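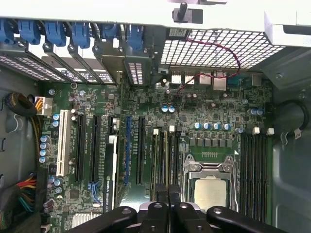
Taking a class to a robot disassembly demo, what should I ask for ahead of time?

Posted in: Visits and Open Days
Tags: recycling, automation, school and club visits, computer repair
Viewed 1,667 times

Biltasari_bench

I run an evening computer repair class for adults. We have a place at the open day at the Vostalar recycling plant in October, and the main thing on the program is a demonstration of a robot arm taking apart old desktop workstations. I went to a short preview on Tuesday to see if it would suit the group. The picture at the top is the one I have from it, and it shows the view from the arm's own camera, over a board with the processor in its socket and no cooler on it. The graphics card was still in.

The preview left me with more questions than I went in with. The person presenting was from the sales side and mostly talked about the size of the plant. My students will want to know other things. They have all built or stripped at least one machine, and they will notice if the answers are vague.

What I would like to know from anyone who has been to one of these:

Is it reasonable to ask which steps the arm does and which steps a person does before the visitors come in? I don't want to tell the class they will see a full teardown if they will only see a card being lifted.

Can visitors normally stand close enough to see the board, or do you watch on a screen? If it is a screen, I would ask for the wrist camera, as it looks straight down past the fingers and you can see the slots and the socket clearly. The lower part of the board is hidden by the gripper, though, so a second view from the side would help.

How long should I plan for? The program says 4 p.m. to 6 p.m. for the whole visit, with no times for the separate parts.

Also, would it be rude to offer to bring our own scrap machine? We have a Ríos tower that nobody wants.

Tusto_nightshift

I have taken two groups to demos of this kind, one at Vostalar and one at a smaller shop, so I can answer most of this.

Yes, ask which steps are manual. Write to the visits office and not to the person who did the preview. When we went, the side panel came off by hand, the power was disconnected by hand, and the coolers had been removed in the morning. The arm did the cards and the memory. That was on their sheet, but they only handed the sheet out at the end. Ask for it by email beforehand and give it to your students. Mine were fine with a partial teardown once they knew.

Your picture looks like the same sort of setup. The row of blue plastic clips up by the slot brackets is worth pointing out to the class. Those clips hold the brackets down, so there are no screws to turn at that point. Ask the operator how the arm deals with a clip compared with a screw. Ours said clips were quicker to open but that they varied more from one case to the next, and on some models they still had a person open them. Then ask about the latch at the end of the card slot, which has to be released before the card will lift. A person does that by feel with one finger. It is a good question because the answer tells you how much of the job is vision and how much is force sensing.

The other subject to bring up is cables. There is a thick bundle of colored wires down in the left corner of your picture and a black looped cable on the right side of the case. A loose cable in the path of the fingers stopped our demo for a good while. The operator had to hit pause, open the guard door, move the cable, close the door and reset. I thought it was the most useful part of the evening, but the host was embarrassed by it and kept talking over it. If yours stops, ask them to explain the restart.

On where you stand: there is a fence, and you will be behind it. No one gets inside while the arm is powered. From the fence you can see the arm moving but you can't see what it is holding very well. There were two screens. One of them showed the wrist camera and the other showed a log with part names going by. Six people can see a screen comfortably. If you have more than that, split the class and send half to the shredder hall first.

On time: the arm demo itself was short. Plan on most of your two hours being the safety talk, the walk and the waiting. Closed shoes are required and they do check. They turned one of mine away for sandals and he sat in reception.

I would not bring the Ríos. They need a case the system has been taught, or at least one they have already tried out themselves. You can offer it for the scrap bin and they will take it.

pcparts157

just go and ask on the day, they are friendly. that card in the pic says NVIDIA QUADRO on the side so it's a workstation card, people still buy the older ones depending on the model. ask if they resell or if it all goes to shred. our guide didn't know.

also parking is bad, use the lot behind the weighbridge

Biltasari_bench

Thank you both. I have written to the visits office and asked for the sheet, the side view on a second screen if they have a camera for it, and for the operator to take questions directly. They have already replied about splitting the group, and that is fine with them. The sheet is supposed to follow.

One thing for Tusto_nightshift. Did they handle the processor at all while you were there? In the picture the socket latch and the metal frame around it are easy to see, and I would like to know if the arm opens that or if someone does it afterward at a bench. My students always ask about bent pins.

Tusto_nightshift

Not while we watched. The boards went out with the processor still in the socket and a person at a bench took it out later. That was the older gripper, though, with two fingers, so it may be different now. Put it on your list for the operator.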